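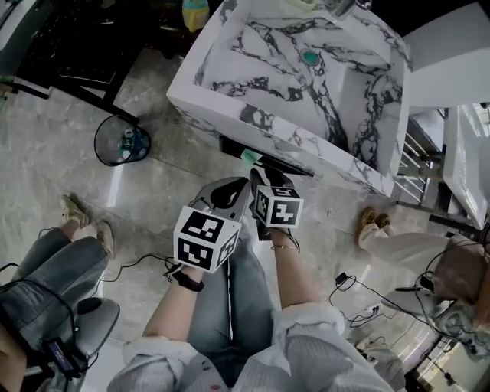 Garras manuais com cubos de marcadores, apontadas para a cuba do lavatório.

Demonstração com garra manual ou teleoperação? Tarefa do lavatório

rui_atuador escreveu:
Boa tarde. Estamos a recolher demonstrações para uma tarefa de casa de banho: limpar o rebordo da frente da cuba com um pano e deixá-lo pousado ao lado. São duas mãos. Usamos as garras manuais, uma em cada mão, com os cubos de marcadores em cima para a pose. Temos 400 episódios gravados e quero decidir se continuamos assim ou se passamos para teleoperação com os braços Jirinex, que já estão montados no outro laboratório.
O problema principal é o seguimento. Quando o operador roda o pulso direito para dentro, o cubo desse lado fica quase de perfil e a pose salta. Já perdi uma manhã inteira a filtrar isso.

teresa.mv escreveu:
Continua com as garras. Fizemos uma tarefa parecida na cozinha por teleoperação e cada episódio demorava o triplo, com o operador a parar a meio para ver onde tinha os dedos. Com a garra na mão a pessoa sente o contacto com a borda e não carrega demais.
Que pavimento é esse? Mármore polido com luz de teto deu-nos problemas de reflexo na câmara da cabeça.

rui_atuador escreveu:
Mármore cinzento claro, e a cuba também é de mármore, branca com veios pretos e cinzentos. Há reflexos no chão, mas suaves. Ainda não vi nenhum marcador falso detetado ali. Os veios preocupam-me mais do que o chão.

bancada7 escreveu:
Discordo da Teresa. A garra manual deixa a pessoa fazer movimentos que o braço não consegue repetir. Um operador sentado, com os cotovelos dobrados e os pulsos soltos, chega à frente da cuba por baixo e por cima sem pensar. O braço tem limites de junta e tem uma base que ocupa espaço. Nós gravámos 3,000 episódios com garra para o projeto Gimance e uma boa parte foi para o lixo quando passámos as trajetórias pela cinemática. Na teleoperação, se o braço não chega, sabe-se na hora.

teresa.mv escreveu:
Isso resolve-se verificando a cinemática ao fim de cada sessão, não ao fim de 3,000 episódios.

bancada7 escreveu:
Resolve-se em parte. O operador continua a não saber, enquanto grava, que saiu do alcance.

m_bellis escreveu:
Olá, sou a Meinir Bellis, trabalho na Yorath com o script de calibração que muitos aqui usam. Desculpem o português. Sobre o salto da pose: verifiquem se o cubo está bem apertado na garra antes de culparem o ângulo. Uma folga pequena na base dá o mesmo sintoma. Segurem a garra contra uma mesa, abanem o cubo com um dedo e vejam o gráfico. Se a pose mexe, é o parafuso.
Se for mesmo o ângulo, peçam ao operador para se sentar um pouco mais atrás. Com as mãos mais longe do corpo a câmara vê duas faces do cubo e a estimativa fica estável.

rui_atuador escreveu:
Obrigado, Meinir. Testei agora. O cubo esquerdo está firme, o direito tem folga. Vou apertar e gravar 5 episódios para comparar.

joao_pinca escreveu:
Uma coisa à parte: atenção aos cabos no chão. Tivemos um episódio em que alguém puxou um cabo com o pé e a gravação da mão esquerda ficou atrasada 2 segundos em relação à direita. Só demos por isso no treino. Fita no chão e ninguém cruza as pernas por cima.

teresa.mv escreveu:
E a correia do pulso apertada. Se fica a baloiçar aparece nas imagens da garra.

rui_atuador escreveu:
Atualização de sábado. Com o parafuso apertado os saltos do lado direito desapareceram em 4 dos 5 episódios. No que sobrou era mesmo o pulso virado. Vou manter as garras para o grosso dos dados e correr a verificação do alcance no Eta ao fim de cada sessão, como disse a Teresa.

bancada7 escreveu:
Grava pelo menos uma série pequena com os Jirinex na mesma cuba, para teres com que comparar. Continuo a achar que vais perder muitos no filtro.

rui_atuador escreveu:
Combinado. Ponho aqui a percentagem rejeitada dos dois lados quando tiver.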